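4. Submitting a comment on a proposed ordinance

1. Open the Folton portal and select Pending Measures.
2. Enter the measure number (for example, 277) and choose Support, Oppose, or Neutral.
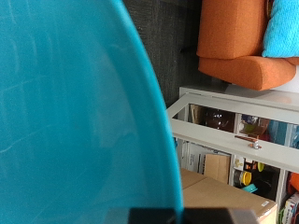
3. Type the statement and press Submit. Attached photos keep their surface detail after upload: the faint scuffs on a glossy teal plastic object stay legible at full size.

Caution: Statements close 2 hours before the council session.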